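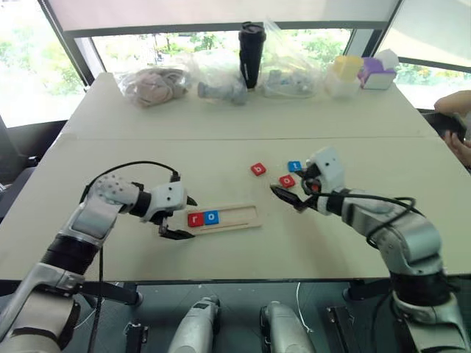
Letter tiles and a wooden tray on a tabletop.

Tarkura owners to vote on revised use calendar

2025-07-19 – Owners at Tarkura, the 63-residence fractional club on the lake side of Puvis, will vote in September on a revised use calendar that changes how peak weeks are assigned. Ballots go out with the annual statement. The manager, Prinia, published the draft on Friday.

Under the current plan each deeded interest carries fixed weeks, and the remaining nights are released on a space-available basis. The draft replaces the fixed winter weeks with a rotating priority list. An owner who picks first in one season drops to the bottom of the list for the next, then moves up one group per year. There are nine groups. Summer weeks stay fixed.

"The fixed calendar was written before the second building opened, and it no longer matches the number of interests sold," said Triin Laur, who handles owner services for Prinia. Interests bought on resale would take the group number of the seller.

The draft also changes fees. The per-stay housekeeping charge, now included in annual dues, would be billed separately for space-available stays of three nights or fewer. Annual dues per interest would go from $1,880 to $2,005, an increase of $125, with the difference assigned to the roof and elevator reserve.
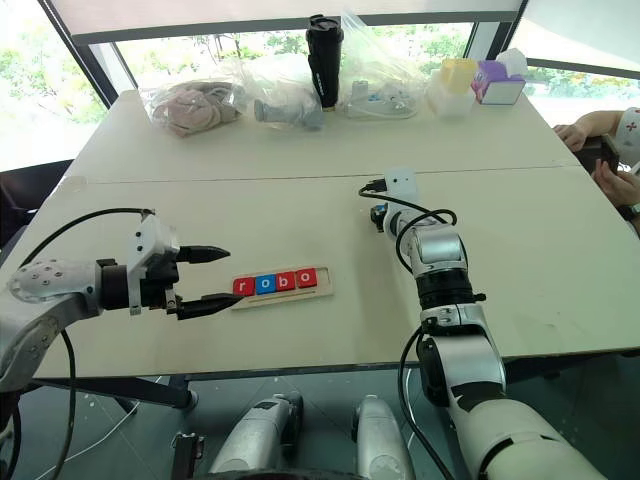
Rental and exchange rules are covered in a separate schedule. Owners could place one reserved week per year with the exchange partner, Cheng, up from none at present, provided that dues are paid in full at the time of deposit. Exchange guests would have the same access to the pool, ski lockers and airport van as owners. Units with a large window facing trees, like the one behind the white table here, would be graded no higher than other units of the same floor area – the schedule grades by size and sleeping capacity only.

Aivar Petrauskas, an owner since the first phase, has filed a written objection to the rotation. He argues that the fixed winter weeks are part of the deed and cannot be changed by a simple majority. Prinia's position is that the deed refers to the use calendar "as amended." Written comments are accepted until the ballots are mailed.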